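Join us at Relleck Street Kitchen: home bakers wanted for our community recipe project

Relleck Street Kitchen is looking for people who bake at home, whether often or hardly ever, to take part in our winter recipe testing. You don't need a certificate, a stand mixer or a steady hand with a piping bag. You need an oven that gets hot, a few free afternoons, and the willingness to tell us when a recipe made no sense to you.

We've been a neighborhood teaching kitchen for a good while now, and over the years people have handed us recipes on index cards, on the backs of envelopes, in one case on a paint sample. We kept them all, because how could you not? Last spring we finally sat down and sorted through the boxes, and 70 of those recipes are going into a cookbook for the neighborhood. Most of them were written by somebody who had made the thing so many times that they left half of it out. "Bake until right" is a real instruction on one of our cards. "Flour, enough" is another. We love these cards dearly, but a person who never stood in that kitchen can't cook from them, and that's where you come in.

What you would be doing

Testing runs from January through March. Each tester gets four recipes over that stretch, so it comes out to a little more than one a month, with room for a week when the kids are sick or the oven quits. We try to match recipes to people. If you've never worked with yeast and would rather not start now, tell us, and you'll get cakes and quick breads. If you're itching to try a braided loaf, we have a couple of those and would be so glad to see them go to someone eager.

You'll make each recipe twice. The first time, please follow it exactly as written, even if you can tell it's wrong. I know this is hard! If you have been baking for years your hands will want to fix things before your head gets a say. But a first try that goes badly is worth a great deal to us, and we would much rather hear about a cake that sank than get a quiet correction we never learn about. The second time, make whatever changes you think it needs and write down what they were.

After each bake you fill out a two-page form. It asks what size pan you used, how long things took, what you had to guess at, and whether you would make it again. There's a big blank space at the end, and people tend to use it. In our small trial last fall we got back forms with drawings on them, forms with butter on them, and a very long and very useful letter about molasses.

The sort of recipes we have

It's a mixed bag. There are plain weekday things like muffins, cornbread and a coffee cake that shows up in three slightly different versions from three different households (we're testing all of them, and we expect feelings to run high). There are holiday breads, a few fruitcakes, dumplings, steamed buns, custards, and a whole family of bar cookies. Nearly all of it is sweet, though a handful of savory pies slipped in and we couldn't bear to leave them out.

Some of the cards depend on gear that not everyone owns. If a recipe calls for something out of the way, we'll lend it to you. Our shelves hold tube pans, pudding molds, a set of bamboo steamers, candy thermometers and a good number of metal mixing bowls, and you're welcome to borrow for as long as your recipe takes. We also stock pleated paper liners and parchment, and you can help yourself to those when you pick up your packet.

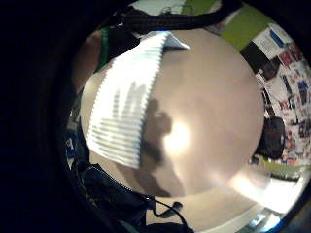
Who we are hoping to hear from

Anyone eighteen or over who lives close enough to get to us now and then. We would especially like to hear from beginners. It may sound backward, but somebody who has made bread 500 times knows what "a soft dough" feels like and won't notice that the card never explains it. A beginner will stop right there and ask, and then we know to write another sentence.

We'd also love to have:

People with small or cranky kitchens. A lot of our neighbors bake in apartments with narrow ovens and one square foot of counter, and the book ought to work for them.

People who bake without eggs, dairy, nuts or wheat. We won't ask you to test anything you can't eat, and if you find a swap that works, we want to print it.

People who read more comfortably in a language other than English. We have help with Spanish and Polish for the forms, and if you need another language, ask and we'll see what we can do.

Pairs and families. A parent and a teenager can sign up together as one tester, and so can two roommates or a couple of old friends who want an excuse to get together. Just choose one of you to be the contact.

You don't have to be a tidy note taker, but you do have to take notes. If you already know that you'll bake happily and then never fill out the form, this may not be the project for you, and no hard feelings at all. Come to the tasting at the end and eat with us.

What you get

We'll reimburse your ingredients, up to $70 per tester across the four recipes. Keep your receipts in the envelope that comes with your packet and turn them in with your forms. For most recipes that should more than cover it, and if you end up with one of the fruitcakes, talk to us before you shop, as dried fruit has gotten expensive and we can often give you some from our own pantry.

On top of that, each tester who turns in all four sets of forms receives a $200 thank-you payment, sent by check in April. We wish it were more. You'll also get a copy of the cookbook when it's printed, your name in the back if you would like it there, and a seat at the tasting. Yang Bakery, two doors down from us, has kindly offered testers a free coffee on packet pickup days, so do stop in and say hello.

How much time it takes

Plan on three to five hours for each bake, counting the shopping and the form. Yeast breads take longer on the clock, but a good part of that is waiting, and you can do your laundry. There are two meetings to come to in person. The first is a welcome evening in January, from 6:30 to 8:30 p.m., where we hand out packets, go through the form, and make one recipe together so that everyone sees how closely we need things measured. The second is a group talk in March, same hours, where we compare notes on the recipes that gave people trouble. Supper is included both times, and kids are welcome as long as they're willing to be put to work.

If you can't make the January evening, let us know when you apply and we'll set up a time to go over everything by phone.

A few practical matters

Our kitchen is on the ground floor with a ramp at the side entrance, and there's a restroom on the same level. The Sturnia bus line stops at the corner, and street parking is free after 6 p.m. The kitchen handles wheat, nuts, eggs and dairy every day, so if you have a serious allergy, please mention it and we'll arrange for you to get your packet outside and join the meetings by phone.

Borrowed equipment should come back washed and dried. If something gets dented or scorched, just tell us. These pans have had long lives already and they weren't beautiful when we got them.

The recipes in your packet belong to the families who gave them to us, and a few of those families have asked that they not be passed around before the book is out. Feed the results to anyone you please, but don't post the cards online. Pictures of your own baking are fine, and we would love to see them.

How to apply

Write us a short letter or email telling us who you are, what you like to bake or wish you could, what kind of oven you have, and anything you can't or don't eat. A paragraph is plenty, though if you feel like telling us about your grandmother's pie crust we'll read every word. Please also say whether you could come to the January evening.

You can drop your letter in the green box by our front door, or mail it to Relleck Street Kitchen, P.O. Box 2609. If you'd rather use email, pick up a card with the address at our front desk or at the counter of the Cetik Hardware store, where they also have paper copies of this notice. The front desk is open from 10 a.m. to 4 p.m. If writing isn't your thing, come by in those hours and tell us in person, and we'll write it down for you.

We'll take letters through the end of November and answer everyone by the middle of December, including the people we don't have room for this time. Should we hear from more bakers than we have packets, we'll choose with an eye to getting a good mix of experience and kitchens, and we'll keep the other names for the savory book we keep talking about.

Thank you for reading this far, and please pass it along to the neighbor who leaves banana bread on your porch.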